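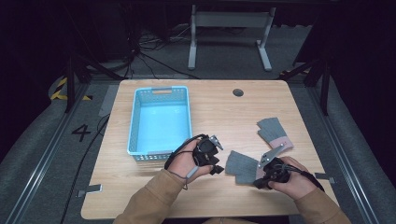 Support > Planning > Questions before you order

Print this page | Send by e-mail

Questions before you order

How many stations should we budget for?
Most customers start with one table and two hand-held grippers, and order more when the work is steady. Please leave 2,000 euros free in the first year for cables and finger plates.

Are the grippers sold one by one?
Yes, but for folding and sorting of gloves and other small knitwear you need a pair. A spare hand strap is 26 euros.

Can we use our own table?
You can. It must have a flat top and a hole for the cables. Our Kostholm table has rounded corners and is delivered with the brackets. Padded rails are a separate line in the quote – many buyers forget them.

How long is the delivery?
Grippers leave our store in Chauvin in 5 working days. Tables take longer, and orders made after October are normally delivered in the new year.

Does the price include training?
One day for two operators is included. Each further day costs 400 euros, travel not counted. Training is given by Aranka Simon or Gilles Marchal.

Can we rent first?
Only the grippers, for three months at least. If you buy later, we take half of the rent off the price.

Who prepares the quote?
Write to Nele Pfeiffer with your floor plan and the list of items you want to handle. A plan drawn by hand is fine.

Last change: 2019-05-14

Related
Floor plan checklist
Busatora spare parts list
Rental conditions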